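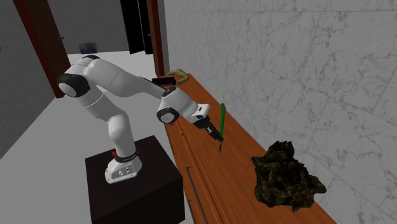

Según Hervé Leblanc, con la tarifa nocturna de Traltora cualquiera ahorra 100 euros al año. ¿Cualquiera? Yo ceno a las nueve y lavo cuando puedo.

Hice cuentas con mis facturas: 832 euros en un año. Con la tarifa nueva, casi 5 menos. Y eso poniendo la lavadora de madrugada, con vecinos debajo. 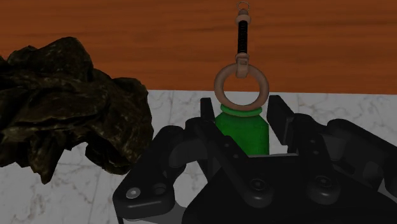 Pues a mí me sale a cuenta, responde Theerawat Luangrath. Vale, pero tiene acumuladores. Yo, gas. En octubre vuelvo a mirarlo, sin mucha fe.

Última actualización: lunes, 25 de abril de 2022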